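Stunska Ring Mandrel and Bench Block Set, reviewed
July 2019

The listing promises "studio quality" for $67. I make silver bands and the odd pendant, so I was willing to be convinced. After six weeks I'm mostly not.

The mandrel is fine. Size marks are cut deep enough to read, but mine runs a quarter size large at the top end when checked against my old Kesto. If you sell rings by mail, that's a return waiting to happen.

The block is worse. It came with 2 shallow pits in the face, and every pit prints itself on soft silver. I sanded them out myself, which took an evening. Ramiro Ortuño, who sold me my first torch, thinks I got a bad one. Maybe. The replacement had one pit.

The nylon hammer I'd buy again. Good weight, and no marks on the metal so far. 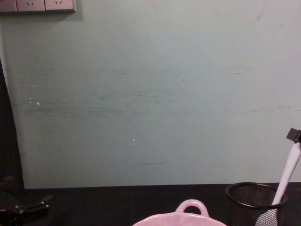 Wall and sockets behind the bench.

If you already own a decent block, get the Lollska mandrel by itself for $60 and skip the set. Two and a half stars.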